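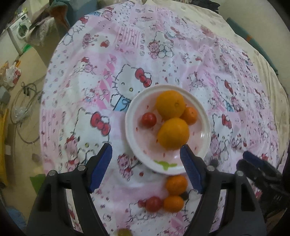

Citrus keeps longer than most people allow it to. My fruit comes from the market at Carville, bought once a fortnight, and the losses are nearly all down to contact and trapped moisture. Large oranges go on the plate with the pink middle, and the small tangerines that don't fit sit straight on the Hello Kitty cloth – fine for a day or 2. After that they go in the pantry, at around 4 degrees in January.

Of the last 62 pieces I threw out 2, both soft at the base. Next I'll try a wire rack.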